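Vemik Kivanico Practice Amp Review: Two Months in the Spare Room

Posted Tuesday, June 16, 2026

I have been putting off this review because every time I sat down to write it I ended up playing instead, and I suppose that gives away my opinion before I've even started. So, the Vemik Kivanico. It's a little combo amp for people who play electric guitar at home, with a six-inch speaker, a handle that feels like it belongs on a much bigger box, and a front panel with so few controls that my first thought was that some of them must be around the back. (They aren't. The back has a power inlet and a headphone jack and that's your lot.)

A bit about me, so you can decide how much weight to give any of this. I play blues, mostly, with a detour into soul whenever Thitima Jitpraphai comes over with her bass. I've been at it since I was a teenager, with a long gap in the middle when the kids were small and the guitar lived in its case under the bed. I'm not a gigging player anymore, unless you count the open night at Pongsiri, and I go to that as much for the noodles as for the music! My old amp was a heavy tube combo I bought in 2000 from a fellow who was moving overseas, and it still sounds glorious, but it only sounds glorious at a volume that rattles the plates. I wanted something I could turn on after dinner without starting a discussion.

First impressions

It came well packed, with the cord in its own little bag, and it was making noise within a couple of minutes of my opening the box. The covering is a dark green cloth with a cream stripe. My wife said it looked like a picnic hamper, and she meant it kindly. The corners have small rubber guards, and one of mine was a touch crooked. I pushed it straight with my thumb and it has stayed put ever since.

The knobs turn with a nice firm drag. I'm fussy about this. I had a pedal years ago with knobs so loose that they moved when a truck went by, and I've never forgiven it. You get Gain, Tone, Spring and Level, and a little toggle marked Clean and Warm. The power light is amber and not too bright, which matters in a small room in the evening.

How it sounds

Let me start with the clean side. With the toggle on Clean and the gain low, it's clear and a little bit dry, and you hear every single thing your fingers do. On my hollowbody that was lovely right away. On my solidbody, which has brighter pickups, it took some fiddling, and I settled with the tone knob a good way back from where I'd normally put it. If you're used to big amps, you'll notice the low end right off. There's only so much a small speaker in a small box can do, and if you dig in hard on the low E string you can hear it start to flap. Moving the amp up off the carpet and onto a chair helped more than I expected.

Flip over to Warm and it's a different animal. I'm guessing they've rounded the top off and pushed the middle forward, because single notes come out fat and a little bit vocal, and you can lean on a bend and it sings back at you. I spent the whole first Sunday playing slow blues in A and forgot about lunch. With the gain a bit past halfway, it breaks up when you pick hard and cleans up when you ease off, and that's really all I ask of an amp. Push the gain all the way and it gets fizzy. Younger ears than mine may like that. I tried it a few times and always came back down.

The spring reverb isn't a real spring, of course. It's a digital effect, and at low settings it does a fine job of putting a bit of room around the notes. Past the middle of the knob it takes on a metallic ping that reminded me of dropping a fork in a sink. I leave it low and I'm happy.

Volume, and the question of neighbors

Hendrik Mabuza lives on the other side of my wall and he's a patient man, but he does work early shifts, so I asked him to be my tester. I played for a while at what I'd call talking level, and he sent me a message asking when I was going to begin. Then I turned Level up to the point where I was really enjoying myself, and he replied with the name of the song, so that's useful to know. There's a broad stretch of the knob between those two places where the tone holds up well, and that's where I live these days.

Can you use it with a drummer? I'd say no. We tried, in Pieter Ngcobo's garage, with Pieter using brushes and being very polite about it, and I still vanished the moment he touched a cymbal. With Thitima on bass, and both of us sitting down, it was just about perfect. I could see it working for a duo in a small cafe, or for a singer who doesn't mind a guitar being a background sort of thing.

The headphone jack

I didn't expect to use this much, and now I use it most nights. The sound through headphones is a bit boxier than through the speaker, and there's a faint hiss behind it that you'll hear between songs and forget about once you're playing. Plugging in cuts the speaker off, as it should. My one gripe is that the jack sits around the back, low down, right beside the power inlet, so you're feeling about in the dark for it. I have now got a little dab of white nail polish next to the right hole. It works a treat, and I was told I could keep the bottle.

Compared with the Pekance

Plenty of you will be looking at the Pekance as well, because the two sit next to each other in most shops. Wichai Siriwan was kind enough to lend me his for a week, and I played them side by side until I no longer trusted my own ears and had to go for a walk.

The Pekance has more on it. It has a tuner, a drum loop, a whole menu of effects, and it remembers your settings. If you're learning, or if you like to change sounds a lot, I think it's the better buy, and Wichai swears by it for practicing scales against the drum loop. But I found I was spending my evenings pressing buttons. The Vemik has a sound, more or less one sound with a couple of moods, and I like that sound very much. The Vemik is also the easier one to carry, though its handle does creak if you swing it. I swing it.

Where they're about even is build. Neither feels like it will live forever the way my old tube combo seems to want to, and neither feels cheap. I did have a buzz develop in the Vemik in the second week and got quite worried about it — and it was a loose picture hook on the wall behind. I only found that by putting my hand on everything in the room, one thing at a time, while holding down a low G with the other hand. I looked ridiculous, I'm sure.
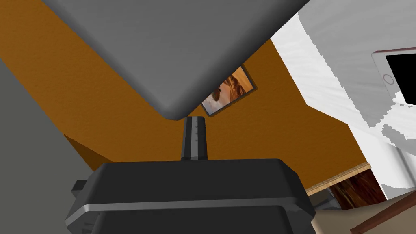
Gray finger above the narrow post, computer rendering.

A few small complaints

The cord is too short. I don't know who decides on the length of these cords, but they must all have an outlet directly behind the chair. I've got mine on an extension and it's fine, just untidy.

There's no line out and no effects loop. I don't miss either of them at home, but if you like to run a delay after your preamp you'll be out of luck. I run my one delay pedal straight into the front, and at low gain it behaves itself. At high gain the repeats turn to porridge.

The manual is a single folded sheet with very small type, and it spends most of its space telling you not to put the amp in the bath. I would have liked a few suggested settings, especially for a newer player. Since I'm here, let me give you mine. For blues, put it on Warm with the gain just past the middle, tone a little under the middle, and Spring low. For soul rhythm playing, flip to Clean, bring the gain well down, and push the tone up until the chords have a bit of snap to them. Start there and wander.

Who should buy it

I think the Kivanico is for somebody who already knows roughly the sound they're after and wants to get to it fast at the end of a long day. It suits hollowbodies especially. Sharada Rai brought hers over last weekend, a gorgeous old thing with flatwound strings, and played some chord melody through the Clean side that made me want to sit down and start my lessons all over again. She ordered one for herself before she'd finished her tea.

If you play heavy music, try before you buy, and take your own guitar with you to the shop. If you need to be heard over drums, keep saving for something bigger. And if you're brand new to all this and not sure what you like yet, give the Pekance a good long look first.

As for my old combo, it's still in the corner, and I fire it up on Saturday afternoons when the house is empty. The Vemik gets all the other days. I'm planning to take it along to Pongsiri in July, on a chair near the front, and I'll add a note to the bottom of this page once I've heard how it gets on in a room full of people eating.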